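# Clearing tables at Helska: the new arms at work

Helska runs the canteen for the Rajput offices, with 34 seats and a kitchen staff of four. In March we began using robot arms to sort and clear tableware at the round table by the window. Kamran Swati looks after the setup and Hafiz Menon runs the kitchen. Both had a hand in the notes on this page.

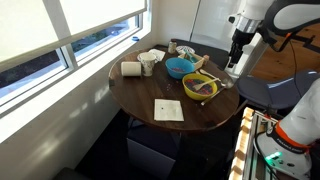 Paper cup and napkins on the left, bowls and cutlery on the right. The gripper works from the right-hand side.

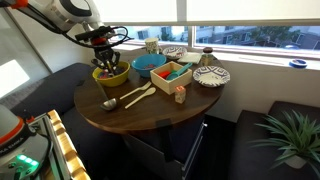 The gripper over the yellow bowl, with the utensils laid out at the front of the table.

Hafiz's staff used to clear between servings and wash up afterwards. Clearing is slower now than it was by hand, and someone still has to check each table before the next sitting. The gain is that one person can stay at the sink for the whole of lunch instead of going back and forth with a tray.

Nobody's hours have been cut. Two of the staff have learned to stop and restart the arms, and 12 hours of training were paid at the normal rate. Hafiz asked for that to be agreed in writing before the work began.

Paper napkins are the hardest items to pick up, followed by thin cutlery handles. Kamran keeps a list of failed picks, which stood at 93 when this page was put together. The list is pinned up by the kitchen door and staff add to it themselves.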